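Foro › Fotografía aérea › Compra y configuración

Tema: ¿Filtros ND o cambiar de dron? Presupuesto 900 euros

marlo_vuela
02-06-2022
Buenas. Llevo dos años con un dron pequeño, de los de menos de 250 gramos, y grabo sobre todo costa y algún pueblo. El problema de siempre: a mediodía la imagen sale a tirones en cuanto giro, y el cielo quemado. Tengo 900 euros apartados y dudo entre un Tornora de segunda mano, que lleva apertura variable, o quedarme con lo que tengo y comprar un buen juego de filtros. En julio me voy a Menorca y me gustaría tenerlo decidido antes. ¿Qué haríais?

pixelnorte
Filtros. Los tirones vienen de la velocidad de obturación. Si grabas a 25 fotogramas tienes que estar en 1/50, y sin un ND16 o ND32 a esa hora no llegas. Un juego de Jendent te cuesta una parte pequeña de lo que dices. El resto lo guardas para baterías.

tramuntana_7
No estoy de acuerdo del todo. Con apertura variable no tienes que aterrizar para cambiar el filtro cada vez que pasa una nube. Yo tuve los Jendent y el de 32 me daba una dominante verdosa que luego había que corregir plano por plano. El sensor del Tornora además es más grande y se nota en las sombras.

pixelnorte
La dominante se quita fijando el balance de blancos. Y con apertura variable también necesitas ND a pleno sol, así que acabas pagando las dos cosas.

tramuntana_7
Fijo el balance siempre. Lo verde seguía ahí. Puede que me tocara una unidad mala, no digo que no.

cuatro_helices
Yo miraría primero el estado de lo que tienes. Antes de gastar: calibrar el gimbal en una superficie nivelada, bajar la velocidad de giro en los ajustes y limpiar la lente y los filtros. Tuve una mancha en medio del cielo durante semanas y era polvo en el cristal. Para la lente, solo pera de aire y paño fino. Para el polvo gordo de la maleta y las estanterías, un plumero de microfibra.
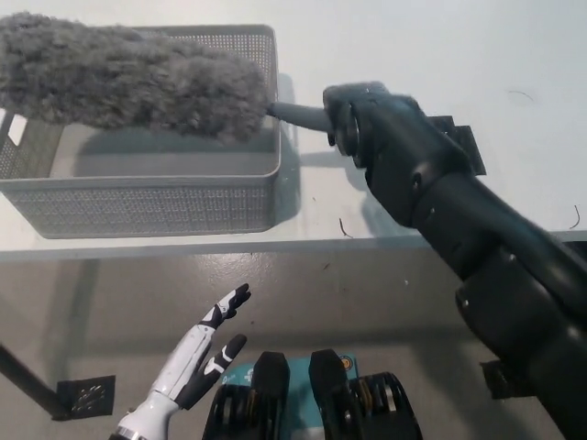 Plumero gris de microfibra, sobre una cesta de malla.

marlo_vuela
Lo de la velocidad de giro no lo había tocado nunca, lo tengo como venía de fábrica. Lo pruebo el fin de semana. El gimbal lo calibré en Navidad.

stidwood_fan
Otra opción: los Stidwood variables, de 2 a 5 pasos. Giras el aro y listo, aunque hay que hacerlo en tierra igualmente. Pesan más que los fijos – en un dron tan ligero mira que el gimbal no dé aviso de sobrecarga al arrancar.

pixelnorte
Los variables en gran angular hacen la cruz oscura en el cielo. Para costa no los pondría.

stidwood_fan
Solo si te pasas del máximo marcado. Yo no la he visto.

tramuntana_7
Si al final vas a por el usado, pide los registros de vuelo y mira los ciclos de las baterías. Por encima de 300 yo no lo compraría. Y recuerda que con ese peso cambian las condiciones: repasa la categoría y el examen antes del viaje, que en verano hay zonas de la isla con restricciones.

marlo_vuela
Eso me echa bastante para atrás, la verdad. De momento pido los fijos, ND8, ND16 y ND32, y dejo el Tornora para otoño. ¿Alguien ha comprado en la tienda Wilczyńska? Los tienen más baratos.

cuatro_helices
Yo, dos veces. Tardan, pero llega bien embalado. Pídelos ya si los quieres para julio.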